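Let the robot lay the table, and let them do it badly

I help out at an after-school robotics club, and I have been to enough end-of-term demo evenings now to have Opinions about them. So here we go, and if you run one of these clubs and disagree with me, the comments are open and I do read them (eventually).

My grumble is with the competition. Ours is the Skarstead, which a lot of you will know, and I want to say first that the people behind it are lovely and the sandwiches are good. But every September the rules land, and every September the whole club turns into a machine for scoring points at the Skarstead. You get so many points for moving a block from one square to another. You get a bonus if you do it fast. By half term our lot can move a block from one square to another like you wouldn't believe, and if you swap the block for a satsuma they are completely stuck!

I said this at the planning meeting last year and was told, quite reasonably, that if I had a better idea I should run it. Which is how I ended up in charge of what the kids named Project Usman. I have asked why it's called that and been told I wouldn't get it.

Usman is laying a table. That's the whole project. Plate, bowl, cup, fork, spoon, all put where a person would want them. We have 9 students on it, aged from thirteen up to one very patient sixth-former, and they have been at it since the autumn using the two-armed setup and a bit of software called Flulex that half of them love and half of them would happily throw in the canal.

People were a bit sniffy about it to begin with. One parent asked me if it was "a bit domestic". Well, yes! Try it, though. A fork is a horrible object. It's thin and it's shiny and it lies flat on the table as if it has been glued there, and the fingers have to get under it or round it somehow without shoving it off the edge. A plate is worse. Give me a block any day, said the whole group, for most of October.

And the arguments they have! I've sat through twenty minutes on whether you should pick a cup up by the handle or by the body. The handle camp say that's what a handle is for. The body camp say a robot can't burn its fingers, so who cares, go for the big bit in the middle. Then somebody asks what happens if you're passing it to a person, and off they all go again. I don't remember one conversation like that in all our years of blocks. They used to talk about seconds and points.

There's also the planning, which I hadn't thought about at all when I opened my mouth. With two arms you have to decide who does what and which one keeps out of the way. Does the bowl go down first or last? If the cup is in front of the bowl, can you still reach the bowl? They draw it all out on the backs of old worksheets, with arrows, and then it goes wrong and they draw it again. 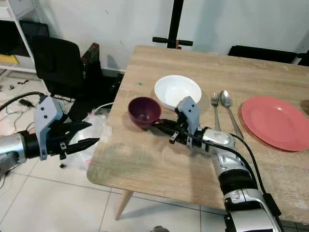 The other thing I'd say to anyone thinking of trying this is that failure is much easier to talk about. When a block run goes wrong you get a number, and the number is lower than last time, and everyone goes quiet. When a spoon goes flying, everyone in the room can see what happened and even the youngest has a theory. Our shyest member had hardly spoken for a year, and she is now the person who tells the others they've come in too steep. She's usually right, too.

I'm not daft about the other side of it. Competitions bring in money, and money matters. The Drurkavska grant gave us £500 on the strength of a Skarstead placing, and I very much doubt they'd have handed it over for a nicely placed side plate. Some kids really do come alive with a clock running. There's a boy in the block team who would be miserable in my group, and I'd be miserable having him, and we've both said so cheerfully. Keep the competition, then. I'd just like it to be one of the things a club does, and at the moment it swallows the lot.

What I'd love is for Skarstead to add an open table. No points, no clock, bring whatever your lot are working on and talk to people about it. I've emailed to suggest this. They said they'd think about it, and could I please also return the extension lead we borrowed.

We're doing a full place setting at the next demo evening, or having a go at one. Doors at 6.30, bring a mug if you want tea.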